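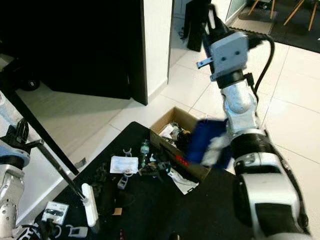
# Unit 4: Purchase Orders, Encumbrances, and the End of the Year

Course handout, School Business Operations
Last revised August 6, 2023

Bring this with you. The slides have the same material with less of it, and the slide on partial receipts has a typo I keep meaning to fix.

Reading before class: the purchasing chapter in the binder and the Comholm packet (the budget report and the stack of purchase orders behind it). Comholm Unified is our practice district for the whole course. By now you've met its transportation fund and may still be recovering.

## Where we left off

Last unit was about adopting a budget. Everybody voted, somebody took a picture, and the document went up on the website, where it will be opened mostly by people applying for jobs in the business office. This unit covers what happens once schools start spending it.

A school's budget line has three numbers you care about:

- **Budgeted**: what the board approved, plus or minus any amendments.
- **Expended**: what has been charged to the line so far.
- **Encumbered**: what has been promised to a vendor and hasn't been charged yet.

Available balance is the first minus the other two. Principals tend to look at the first, subtract the second, and call you in the spring.

## What an encumbrance is

An encumbrance is a reservation. When a purchase order is approved, the system sets aside that amount on that line, and the money is spoken for. No cash has moved. The district doesn't owe anything yet either, as the vendor hasn't delivered. It's a note on the refrigerator that says the leftover pie is taken.

Like the note on the refrigerator, it works only if people put it up before they eat the pie.

The order of events, when things go well:

1. A school enters a requisition.
2. Someone with authority approves it.
3. The business office issues the purchase order. *The encumbrance posts here.*
4. The vendor ships.
5. The school receives the goods and says so, in the system, in a form that can be found later.
6. The invoice arrives, gets matched to the order and the receipt, and is paid. *The encumbrance comes off and the expenditure goes on.*

Some systems post a soft hold at step 1, often called a pre-encumbrance. Jedar, the practice software you'll use in lab, does this by default and shows it in light gray type, so you will miss it the first time. Look for it anyway.

## Worked example: the art tables

Steinbach Middle School orders folding tables for the art room from a vendor called Panano. The order is for $700. The supply line had plenty in it that morning.

**Purchase order issued**

| | Debit | Credit |
|---|---|---|
| Encumbrances | $700 | |
| Reserve for encumbrances | | $700 |

Expended hasn't changed. Available has gone down by $700.

**Goods received, invoice arrives**

The invoice is for $770. Panano has added $70 for freight, which was not on the order. Stop and think about what you'd do before reading on.

Possible answers, each of which I've seen done by an adult with a title:

- Pay it. It's only $70.
- Pay $700 and wait to see what Panano does.
- Send the invoice back to the school with a question mark written on it.
- Put it in a drawer.

What you do depends on your district's written tolerance for invoice variances. Comholm's policy (page two of the packet) says freight that wasn't on the order needs the approver's sign-off before payment, whatever the amount. So you get the sign-off, attach it, and pay the invoice in full. If the approver refuses, you call the vendor and ask what the quote said.

Suppose the sign-off comes through.

*First, reverse the encumbrance at the amount it was set up for:*

| | Debit | Credit |
|---|---|---|
| Reserve for encumbrances | $700 | |
| Encumbrances | | $700 |

*Then record the expenditure at the real amount:*

| | Debit | Credit |
|---|---|---|
| Expenditures – art supplies | $770 | |
| Accounts payable | | $770 |

Students always want to reverse $770. Don't. You can take down only the note you put up.

## Partial receipts

Suppose Panano ships some of the tables and promises the rest. The school receives what came, you pay for what came, and the unfilled part of the order stays encumbered. Simple enough on paper.

The trouble is the checkbox. In most systems, Jedar included, the payment screen asks whether this is a *partial* or a *final* payment. Check *final* by mistake and the remaining encumbrance vanishes. The available balance goes up, the school notices (they notice increases right away), and the money is spent on something else by the time the second truck pulls in.

Check *partial* when it really was final and you get the opposite problem: an encumbrance that will sit there for the rest of the year holding money for tables that aren't coming. Old orders like this are usually called stale. Comholm reviews any order with no activity for 28 days, and that review is your lab assignment.

## Confirming orders, or "I already bought it"

A confirming order is a purchase order written after the purchase. The school has the goods, the vendor has an invoice out, and you're being asked to approve a decision that was made at the register.

Your policy probably forbids these. Your policy probably also has an exception for emergencies, and you'll learn a great deal this year about what people consider an emergency. Laminating film is a common one.

Handle them the same way each time:

- Get the reason in writing from the person who bought it.
- Have the principal or department head sign that same page.
- Log it. A plain list by school is fine.
- Check the available balance as of the purchase date as well as today.

Auditors read the log. One or two entries look like life. A long run from the same building looks like a finding, and they'll write it up in that very calm tone they have.

## Blanket orders

For things bought often in small amounts (milk, bus parts, whatever it is the science department goes through), districts issue a blanket order for a period, up to a ceiling. The whole ceiling is encumbered at the start and drawn down as invoices come in.

Two things to watch:

- **A ceiling is a limit.** Schools sometimes read it as a target.
- **Blankets end.** Put the end date on the order itself. A blanket with no end date will outlive the person who asked for it.

## Year-end

The fiscal year closes whether or not the tables came. Every open order has to go one of three ways.

**Close it.** The goods came and were paid for, or they're never coming. Release what's left.

**Accrue it.** The goods arrived by the last day of the year and the invoice didn't. This is a real liability and belongs to the old year. The date that matters is the receipt date. People will offer you the order date, the invoice date, and the date they first had the idea.

**Carry it forward.** The order is good and the goods haven't arrived. Depending on state rules and board policy, the order either rolls into the new year with its budget, or rolls without it and lands on the new year's line. Find out which one applies to you before you tell any principal anything. The second version produces much louder phone calls.

Comholm stops taking new requisitions in the spring, well ahead of the close, with exceptions for payroll, utilities, and food service. It also publishes the cutoff in October, when people are still reading their e-mail. I recommend both.

## Common mistakes on last term's lab

- Treating encumbrances as expenditures on the statement. They aren't, and under generally accepted accounting principles they never show up there as such. The budget comparison may be prepared on a different basis. Label it.
- Closing a blanket order because it had gone quiet over a school break.
- Netting a credit memo against the wrong order because the vendor was the same. Panano has several open orders in the packet. This was done on purpose.
- Explaining a variance with the word "timing." Say what was late and who has it.

## Lab assignment

Log in to Jedar with the Comholm practice account. Run the open purchase order report for the general fund and pull seven orders with no activity in the review window. For each one:

1. State whether you'd close it, accrue it, or carry it forward.
2. Cite the document in the packet that supports you. If there isn't one, say who you'd call and what you'd ask.
3. Write the journal entry, if one is needed. Sometimes none is, and leaving the space blank looks the same as forgetting, so write "none."

Then draft a short e-mail to the principal at Steinbach explaining why the supply line shows less available than the school's own spreadsheet does. Keep it under a page. Assume the principal is smart, busy, and has never once wanted to know what a reserve for encumbrances is.

Turn in both parts through the course page as a single file. Please put your name in the file name.

## For next time

Unit 5 is activity funds: club accounts, gate receipts, and the cash box. Read the booster section twice, and skip the appendix on vending commissions, as we'll do that one together in class.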